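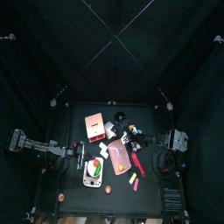
Puesto de pruebas con dos brazos robóticos, una báscula de cocina y utensilios sobre la mesa de trabajo. Foto: Centro Matos

Suscríbase a nuestro boletín y reciba las noticias del Centro en su correo. Puede darse de baja en cualquier momento.

El Centro Matos publica las primeras conclusiones de su estudio sobre robots y tareas de cocina

El Centro Matos de Automatización Aplicada ha hecho público un informe preliminar sobre la capacidad de los sistemas robóticos de dos brazos para realizar tareas domésticas y de pequeño comercio. El documento, elaborado junto con la empresa de ingeniería Asness, concluye que estos equipos pueden completar operaciones sencillas en un puesto preparado, pero todavía no están en condiciones de asumir por sí solos el trabajo de una cocina.

El estudio examinó 32 tareas breves, entre ellas colocar alimentos en un plato, pesar una ración, retirar utensilios y ordenar una superficie de trabajo. De ese total, 10 se completaron de manera repetida sin intervención del personal técnico. Las restantes exigieron correcciones, se interrumpieron antes de finalizar o dieron resultados demasiado desiguales para considerarse válidas.

Según la directora del proyecto, Rosalinda Castillo, la dificultad principal aparece cuando varios objetos pequeños quedan muy próximos entre sí. «Una pinza puede tomar una pieza aislada con bastante seguridad. Si la misma pieza está apoyada contra otra, o si se ha girado unos grados, el sistema duda, empuja lo que tiene al lado y hay que volver a empezar», explicó durante la presentación del informe, celebrada en el mes de agosto en la sede del Centro.

Los ensayos combinaron utensilios corrientes con piezas de distintas formas y colores. El equipo evaluador tuvo en cuenta el tiempo empleado, la posición final de cada objeto y el número de intentos. No se valoraron aspectos relativos a la higiene ni a la preparación de alimentos en caliente, que quedan fuera del alcance de esta fase.

El responsable técnico de Asness, Tibor Dudás, señaló que la coordinación entre ambos brazos ha mejorado con respecto a los ensayos internos anteriores, aunque la velocidad sigue siendo inferior a la de una persona. Una secuencia de emplatado y pesaje que un operario resuelve en unos segundos ocupa al sistema cerca de 2 minutos. «Para un obrador o una tienda con servicio de comidas, ese ritmo no es viable en horas de atención al público. Sí podría estudiarse su uso en trabajos de preparación fuera de horario», indicó.

El informe dedica un apartado a las condiciones del entorno. Las pruebas se efectuaron en un recinto cerrado con paredes de tela negra, y sus autores advierten de que los resultados no deben trasladarse sin más a una vivienda, donde cambian la luz, los muebles y el lugar en que se guardan las cosas. También recomiendan que los fabricantes publiquen los intentos fallidos junto con las demostraciones.

Analyn Mercado, representante de la asociación de comerciantes de Milldale, asistió al acto y valoró la cautela del documento. A su juicio, los pequeños establecimientos reciben ofertas comerciales que prometen una autonomía muy superior a la observada en los ensayos. Mercado solicitó que la próxima fase incluya una estimación de los costes de mantenimiento y de las horas de supervisión necesarias.

La segunda fase se desarrollará en 2 emplazamientos: el taller del propio Centro y un local comercial de Tudport, todavía en proceso de adecuación. La coordinación corresponderá a Efren Cabrera, quien confirmó que se repetirán las tareas no superadas y que se añadirán otras propias de la reposición de mercancía. El Centro no ha fijado aún la fecha de publicación de los resultados definitivos.

El informe preliminar puede consultarse en la biblioteca del Centro, previa solicitud en el mostrador de información.

Noticias relacionadas
Abierto el plazo de inscripción para el curso de seguridad en células robotizadas
Viera Štefanec se incorpora al consejo científico del Centro Matos
Tudport acogerá la jornada sobre automatización en el comercio de proximidad
Nuevo horario de la biblioteca técnica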